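Plimmont在Mok启用小件操作示教点，首批任务从无线耳机收纳做起

来源：本网科技频道　　5月

机器人公司Plimmont本月在Mok启用了一处新的示教点，专门录制小件物品的操作示范。首批任务共14项，排在最前面的是无线耳机收纳，即用机械夹爪把散放的耳塞拿起来，放进打开的充电盒，再把盒盖合上。公司表示，录制得到的数据将用于训练双臂机器人，相关工作归入名为Drisurik的内部项目。

示教点设在Mok旧城区一幢商住楼的二层，由几间打通的办公室改成，上月底完成布线，本月初开始录制。门厅一侧是物品架，按任务编号存放道具，里侧几间用于录制，地面和墙面尽量保留住宅的样子，有瓷砖，也有木地板。Plimmont称，这样安排是为了让机器人见到的环境接近普通人家里的情形，道具也大多从附近的店铺买来，用旧以后继续使用，只有损坏影响操作时才换新。

示教采用两种方式。一种是手持示教，操作员双手各握一只Brurine夹持器，直接在物品之间动作，夹持器的开合和移动轨迹由传感器记录。另一种是遥控示教，操作员坐在操作台前，通过一对主手控制远端的两条机械臂，机械臂腕部的小相机把近处的情况传回显示屏。Brurine是Plimmont自行设计的末端工具，手持版和安装在机械臂上的版本使用同样的指形和同样的开合行程，两种方式得到的数据可以放在一起训练。

据项目方介绍，截至发稿前一天，示教点已录得2000段示范，经过审核可以使用的有1107段。另有791段因为动作中断、物品掉落后滚出可见范围或者记录不同步，被退回重新标注，其余尚在排队等待审核。退回的数据不会直接删除。动作中断但原因清楚的，标注人员会把中断前后拆成两段，前一段若本身完整，仍可以进入训练集。掉落的情况也会单独归类，供以后训练机器人从失误中恢复时使用。

耳机收纳被排在第一项，项目方给出的理由比较具体。耳塞体积小，外壳光滑，形状又不对称，夹取的位置稍有偏差就会转动。充电盒里的凹槽左右有别，放反了合不上盖。硅胶耳帽更小，受力会变形，落在地上时朝向也不固定。这些问题在抓取纸盒、杯子一类的任务中很少同时出现。过去用工业夹具可以解决其中一部分，但要为每一种耳机做一套夹具，家用场合行不通。

按照任务说明，每一段耳机示范都从散放状态开始。充电盒打开放在地面或桌面上，耳塞和耳帽随手放在周围，旁边可以再放几件与任务无关的日常物品。操作员先选定一只耳塞，用夹指从两侧接近，夹住以后略微抬起，调整方向，再送到盒子上方。另一只手在需要时扶住盒体，防止盒子被推开。耳帽如果已经脱落，是否装回由任务卡决定，任务卡没有写明的，按不装处理。

无关物品的摆放没有固定图样。项目方要求操作员每录完一组就改动一次，可以换物品，也可以只换位置，但不得为了方便把目标周围清空。细长物品和带支脚的物品在这个环节用得较多，夹爪从旁边经过时容易碰到，操作员要绕开，或者先把它们拨到一边再继续。拨开物品的动作算作示范的一部分，标注时单独写明起止。 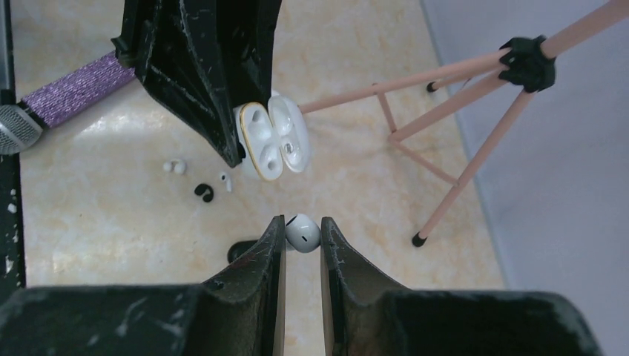 录制前的准备工作主要是校准。手持夹持器每次取用都要先放回底座，读取零位，再做几次完整开合，确认夹指闭合时没有错位。夹指表面磨损属于正常情况，只要接触面没有缺口，就不要求更换。项目方说，新旧夹指混用对训练有好处，机器人今后投入使用，手指迟早也会磨花。相机镜头每半天擦拭一次，擦拭以后要重新录一小段标定板画面。

光照是另一个经常被提到的问题。抛光地面在窗边会产生明显反光，白色外壳的小件放在反光区里，边缘不容易分辨。早期的做法是拉上窗帘，只用顶灯，录出来的画面很干净，但训练后的模型换到白天的房间里，抓取位置就开始漂移。现在的规定是上午、下午和入夜以后各录一部分，窗帘开合由当班人员自行决定，并记录在当天的工作单上。

两种示教方式各有长处，项目方没有打算只保留其中一种。手持示教速度快，操作员能感觉到夹指碰到物品时的阻力，动作比较连贯，缺点是人的手腕很灵活，有些姿态机械臂做不出来，这部分数据在转换时会被筛掉。遥控示教速度慢，初学者把一只耳塞放进盒里可能要反复几次，但机械臂能到达的位置和角度从一开始就是真实的，不需要转换。目前的分工是，动作幅度大、步骤多的任务以手持为主，靠近极限姿态或者需要两臂交叉的任务以遥控为主。耳机收纳两种都录。

遥控示教的延迟也做过调整。最初画面经由楼内公用网络传输，高峰时段会有停顿，操作员看到夹指还没有碰到物品，实际上已经压了上去。示教点启用前改为独立线路，操作台和机械臂之间直接相连，停顿基本消失。主手上加装了简单的力反馈，夹指受力时握把会变紧。项目方承认这种反馈比较粗糙，对耳帽这样的软件几乎没有作用，操作员仍然主要靠看。

操作员的培训为期一周。前两天学习设备取放、校准和安全停止，之后在指导员旁边练习简单任务，例如把瓶盖放进碗里，把毛巾对折，再过渡到小件。培训结束时要连续完成一组规定动作，中间不得用手直接触碰物品。通过的人可以独立上机，每班录制时间设有上限，中途安排休息。手持夹持器虽然不重，长时间悬空握持仍会使前臂疲劳，疲劳以后的动作会出现细小抖动，在轨迹曲线上看得很清楚。

项目方对示范质量的要求近期有所变动。原先强调动作干净，要求操作员一次到位，不犹豫，不回头。几周以后，训练人员反映这类数据过于整齐，模型学到的路线单一，一旦第一次没有夹住，后面就不知道怎么办。现在允许第一次夹空，也允许夹住以后放下来重新调整，只要最后完成任务，并且中间没有人为干预，就可以提交。审核时不再按时长打分，过长的片段由标注人员判断其中是否有无意义的停留。

标注工作由另一组人员负责，地点也在Mok，与录制区隔开。每段示范按动作拆分，写明开始时夹爪的状态、接触的物品、移动的去向以及结束时的结果。耳塞的左右必须标出，看不清的写“不能确定”，不允许根据前后动作推测。物品名称使用统一词表，同一种东西不得出现两种叫法。词表最初由训练人员拟定，使用中发现不少日常物品没有对应的词，目前由标注组每周提交补充条目，经确认后加入。

在安全方面，录制区内的机械臂限定了速度和力矩，操作台和墙边各有停止按钮。人员进入机械臂工作范围摆放物品时，必须先切断动力，离开后再由操作员恢复。手持示教没有动力部件，只要求地面不得有散落的线缆。物品中不使用玻璃制品和刀具，今后如果增加厨房类任务，会另行制定办法。

对于隐私问题，Plimmont表示，示教点录制的画面以夹爪附近的区域为主，不录声音。操作员入职时签署同意书，画面中偶尔出现的面部和证件由程序遮盖，再由人工复查。道具里的手机、平板等设备均已清空，不登录任何账号。公司没有计划把示教数据出售给第三方，是否对研究单位开放一部分，要等首批任务全部录完以后再定。

首批任务中，与耳机收纳难度接近的还有给笔套上笔帽、把纽扣按大小分开、把数据线绕好放入布袋等。较大件的任务有叠衣服和整理抽屉，安排在后面。项目方说，先做小件并不表示小件更重要，主要考虑是夹指的设计还在修改，小件最容易暴露问题，早发现可以早改。Brurine的下一版夹指会在指尖增加一层可更换的软垫，样件正在试装，尚未用于正式录制。

用现有数据训练的模型已经在机械臂上做过初步试验。从公司提供的说明看，试验只覆盖耳机收纳的前半段，即从地面夹起耳塞并送到盒子上方，放入凹槽和合盖仍由操作员遥控完成。说明中没有给出成功率，项目方的解释是试验次数还少，物品摆放的变化也不够，现在公布数字没有参考价值。耳塞侧躺时的夹取情况较好，开口朝下时经常需要重新接近，耳帽则暂时没有列入试验。

附近商户对示教点的情况了解不多，楼下一家五金店知道楼上常来买小零件，一次买得不多，种类很杂。物业方面要求晚间录制不得拖动重物，示教点为此在机械臂底座下加了减震垫，物品架也换成了带软轮的型号。

Plimmont在当地继续招聘操作员和标注人员，不要求有机器人方面的经历，能够适应轮班即可，裸眼或矫正视力须满足长时间看屏幕的需要。报名者先到现场试操作，试用的任务是用手持夹持器把几枚硬币放进杯子。报名在工作时间内到二层门厅登记，试操作安排在下午。

Drisurik项目的首批录制预计持续到秋季，之后视审核进度决定是否增设第二处示教点。

（本网综合报道）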